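Stindura Learning Systems Lab, Mastthorpe
Server room and workstation check, December
Checked by: Jagadeesh Reddy

Door and swipe access: OK. Two expired cards still on the list, to be cancelled.

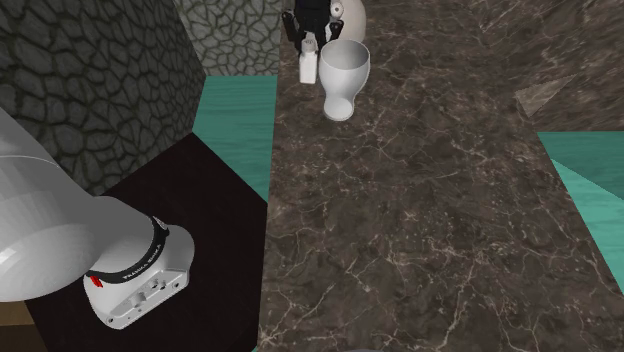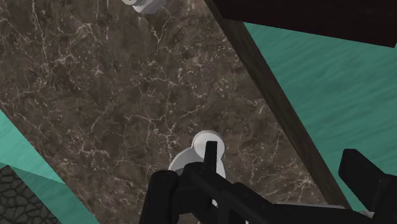 GPU racks, clearance at rear: 20 cm needed. Rack 3 short, boxes moved on the spot.

Extinguisher: tag current, gauge in the green.

UPS: held load for 90 seconds. Pass, but the battery is due for replacement. Quote requested from Kotian.

Cable covers: one lifting near the printer. Tape is not a fix.

Power boards: one plugged into another under the grad students' desks. Removed. Second time this year.

Exit light: not working. Logged with Jastside, job still open.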